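Home Hours Lost Property Galleries Parking Contact

Lost Property Room, Nenadham Station: Small Items

The lost property room at Nenadham is on the lower level, past the ticket machines and the Gindard coffee counter. Everything left on the platforms, in the waiting rooms or on the trains that end their run here comes to us. Last year that was 2,075 items. This gallery covers the small ones, the kind that fit in a coat pocket or a purse, and how they are sorted before they go on the shelf.

Large items such as suitcases, strollers and bikes are kept in the cage next door and have their own page.

Intake

Items come down twice a day, at 10 in the morning and again after the evening rush. Each one gets a tag with the train or platform it came from. If we don't know where it was found, the tag says "unknown" and the item goes in with the others by type. Wet things are dried first. Food is thrown out the same day, including unopened food.

Gloves and hats

Gloves are the largest group from November to March. Pairs are clipped together. Single gloves are kept in one box, sorted by color only, and they stay for 20 days. Hats are folded and stacked. Scarves used to go in with hats, but the stack fell over too often and they now hang on a rail by the door.

Keys

Keys hang on numbered hooks. We do not read the address off a key tag to a caller. If you have lost keys, tell us what is on the ring — a bottle opener, a store card, a bit of ribbon — and we will look for a match. Car keys are kept separately in the locked drawer.

Glasses

Reading glasses, sunglasses and prescription glasses share one set of trays. It would be better to split them, but it is hard to tell a weak prescription from plain lenses and we gave up trying. Cases are kept with the glasses that came in them. Empty cases have a tray to themselves.

Umbrellas

An umbrella is only a small item if it folds. The long ones stand in the cage. We handled 323 folding umbrellas last year and most were black, so a description of the handle is more use to us than the color of the cloth. If there is a loose rib or a missing strap, mention that too.

Books

Paperbacks go on the low shelf by author, or by title if the cover has come off. Library books are sent back to the library at the end of the month. Bookmarks are left where they are.

Chargers and cables

Cables are coiled and held with a paper band. Very few are claimed. Anything with a damaged plug is recycled right away, and the tag is kept in the file in case the owner asks.

Toiletries and pouches

Tubes, bottles and makeup pouches are kept for a shorter time than the rest, 23 days. Pouches are checked for a name and for medicine. Medicine is handed to the pharmacy upstairs and the rest goes on the shelf as it came in.

The sorting table

Electronics, pouches and toiletries are all sorted on the same surface, with a plastic bin for whatever is being grouped at the time. The table is wiped down at closing. It used to be a single desk, an old one from the Van der Linden office, and it was too narrow to lay anything out.

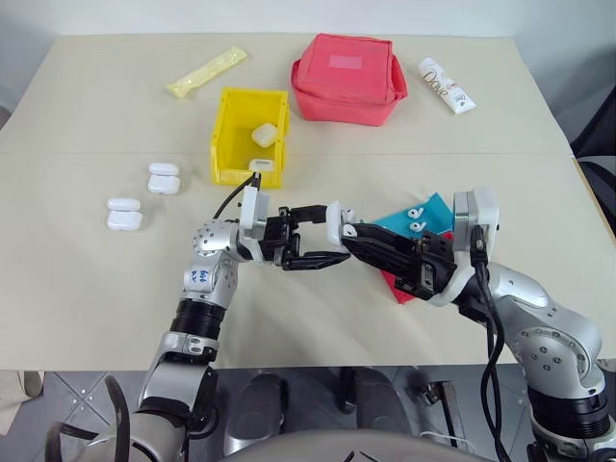

Reading time: 4 min

Earbud cases, with two in the yellow bin and two on the near side of the table. The red fabric pouch has a zippered top and a small pale pink label patch. The white tube toward the back is Dove.

Earbud cases are the hardest small item to return. White ones look alike with the lid shut, and a scratch or a sticker helps more than the model name. If your phone can make the earbuds play a sound, bring the phone with you and we will try it at the counter. A case with no earbuds in it is kept too — people do come in with a pair and no case.

Claiming an item

Come to the counter between 9 and 5, or fill in the form at the Lanetti help desk on the main level, where it is collected at closing. Bring a photo ID. There is no charge for small items. We can mail an item if you cover the postage, except keys, which have to be picked up in person. Unclaimed gloves, hats and scarves go to the winter coat drive, and the next collection for that is in April.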